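## 4. Setting up the Dutano baby monitor for nap time

Read this section before the first nap with the monitor. You need the parent unit, the camera unit, the two power adapters and the wall clip. The small bag with screws is only for the wall clip. Keep it away from the child.

### 4.1 Placing the camera unit

1. Choose a place where the camera unit can look at the whole mattress.
2. Keep the unit and its cable more than one meter from the crib, on all sides. A child who can stand reaches farther than you expect.
3. Lead the cable along the wall and fix it with the cable holders.
4. Plug in the adapter. The lamp on the front blinks orange, then stays green.

**Caution:** Never put the camera unit inside the crib or on the crib rail. Cords can cause strangulation.

### 4.2 Pairing the parent unit

1. Hold the side button of the parent unit until you hear two short tones.
2. Enter the code 1427. This code is the same for all new units, so please change it after pairing (Menu – Security – New code).
3. Wait until the name of the camera unit is shown on the display.
4. Walk with the parent unit to the kitchen, the bathroom and the other rooms you use during a nap. If you hear the warning tone, the signal there is too weak.
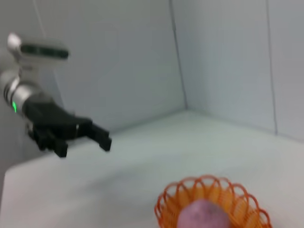
If the signal is weak in only one room, move the parent unit a little before you move the camera unit. Thick walls and microwave ovens are the usual reasons. A second camera unit can be paired in the same way, but it must get its own name in the menu.

### 4.3 Setting the nap timer

The nap timer counts from the moment when the room becomes quiet. It does not wake the child, it only shows you the time.

1. Open Menu – Nap.
2. Choose "One nap" or "Two naps". For a child who is giving up the morning nap, choose "Changing". The timer then stays off on days without sleep.
3. Set the sound level. Level 2 is good for most rooms. With a fan or a white noise machine, go one level higher.
4. Press OK and close the menu.

**Note:** The room temperature is shown beside the timer. If it falls below 19 °C, the number becomes blue. You can change this limit in Menu – Room.

**Caution:** The monitor does not replace the supervision of an adult. It does not measure breathing or heartbeat.

### 4.4 After the nap

Put the parent unit back on its charger. A full charge takes over two hours. Clean the units only with a dry cloth, and unplug them first.

*Text: Dwynwen Owen. Checked by Sheyla Rivadeneyra, September.*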